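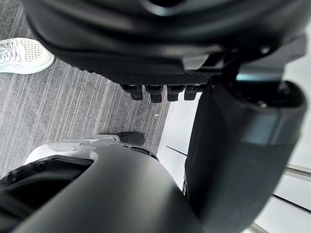

What made you look at the water in the first place?

"The kettle. It had a white crust in it a month after I bought it."

The homeowner has lived in Clurkton for eight years, all of them on well water. The first test came back in July and showed the water was very hard. A dealer in Stockdale quoted over $900 for a softener, installed.

"I didn't want to spend that without asking around," she said. "So I called the county, and then I called my sister."

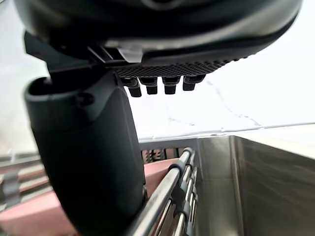 Photo: Cultton Home Letter

She ended up with a smaller unit, a Prostum, and put it in herself over two weekends. It takes a bag of salt every 28 days. The cold line to the kitchen she left alone, as she doesn't like the taste of softened water.

"Coffee is better with the hard water. My husband says he can't tell."

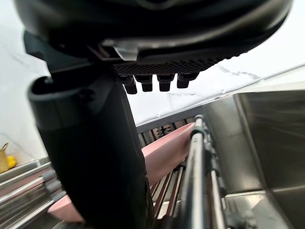 One reader wrote to us after the first part ran that four test strips from the hardware store had given four different numbers, and that a lab test was worth the wait. She agrees with that.

"Mine took ten days. I'd do it again before buying anything."

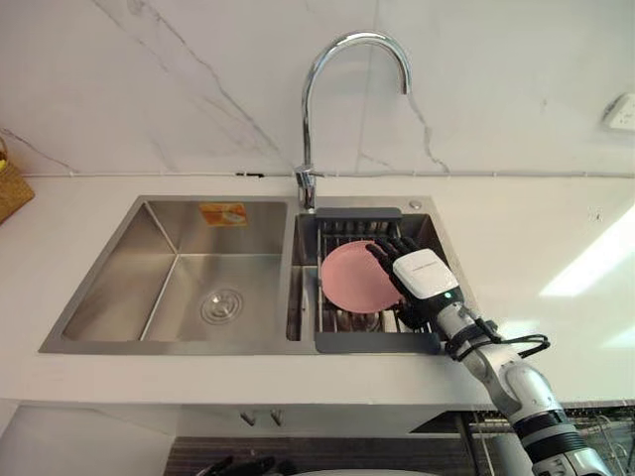
Double sink, with a pink plate in the rack.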